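**From the workshop floor: we try the Fetulard hand-held gripper kit**

Sun 12 July

Several of you have written in since January asking whether we'd ever get our hands on the Fetulard kit, and I'm happy to say that the answer is yes -- quite literally, since the whole point of the thing is that you hold it. For anyone who missed the earlier items, Fetulard sells hand-held grippers that let a person do a job the way a robot arm would, so that the recordings can be used later to teach the arm. You don't need to own the arm to get going, and for a small shop like a lot of yours, that's a very welcome bit of news!

Dalva Lopes from Arnwood was kind enough to walk us through the basics, and she has far more patience than I do. We had the pair of grippers, the head-worn unit, and a good long list of everyday objects to pick up, some of them friendlier than others.
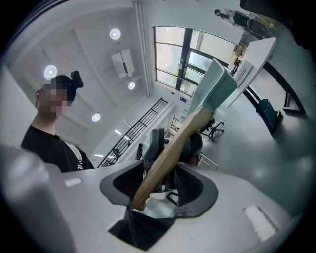 Grip was what I most wanted to know about, having been let down before by the Zisden set (lovely cases, slippery fingers). The Fetulard pads are black and ribbed, and they're thicker than I expected from the catalog. A wooden axe handle is a pretty fair test, I think, being round-ended and smooth with all that weight up at the far end, and you can see how the two pads close on it from either side. Dalva's advice is to take hold of long tools a little nearer the head than feels natural, and I'd pass that along to anybody starting out. The shell is roomy and the curve of it suited my hand, though I'd like to hear from readers with smaller hands before I call it comfortable for everyone.

We moved on to kitchen jobs after that, and I'll admit these were my favorites. Working with both hands at once takes some getting used to -- you keep wanting to use your own fingers -- but there's something very pleasant about slowing down and thinking through how you'd pick up a pan.
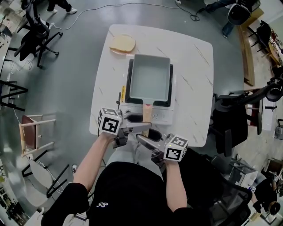 *Two grippers, one pan handle: a kitchen job at the marble-patterned table.*

Now, the price, which I know you've all been waiting for. The pair comes to $1,105 through Barbosa, or $700 if you only want a single gripper. I'd go for the pair if you can manage it, as so many household jobs want a second hand. Barbosa is also offering our readers a loan set for 5 days, and they have two of those to go around, so do write in soon if you'd like your name on the list.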